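8 June 2019

Second day with the Virketti kit. It came in one carton from Vekodden with the hand-held gripper, a spare pair of fingers, a charger and a manual that runs to 16 pages. Sólveig Lauritsen from their sales side called at nine to ask if the app had paired. It had, after I let the firmware update finish. She says the loan can go to the end of the month and after that it's 475 a month or send it back. I told her I would decide once Maite had tried it too.

Spent the morning on the handle. The trigger is stiff for the first part of the pull and then goes easy, so at the start I closed the fingers faster than I meant to. By ten I had the feel of it. My wrist was sore by eleven and I took a long break. The Jumora unit we tried in May was lighter but the grip was too thick for my hand, and Maite Ortuño couldn't reach the trigger at all.

After the break I went on to food containers, the kind with a frosted lid.

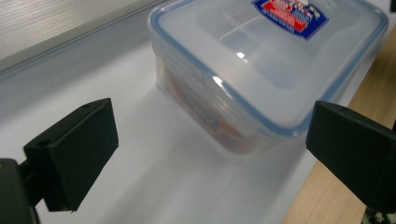 Coming in at a corner is harder than coming in square to the long side. You have to turn your whole arm, and I kept wanting to walk to the other end of the table. The manual has one paragraph on approach angle and it only covers boxes lying parallel to the user. Wrote that down for Sólveig. Also wrote down that the saved clips are numbered and can't be renamed, so I have to keep a paper list next to me. The last one before lunch was 1521, because the counter doesn't reset between customers.

The storage plan is the part I don't like. The basic one stops at 100 clips and the next one up is priced for a company a lot bigger than Adams. Asked for a middle plan by email. No reply yet.

Battery went from full to a third by three o'clock. Put it on the charger and cleaned up. Maite has it tomorrow, and I left her the paper list and the spare fingers. Need to ask her about the trigger before I call Vekodden back.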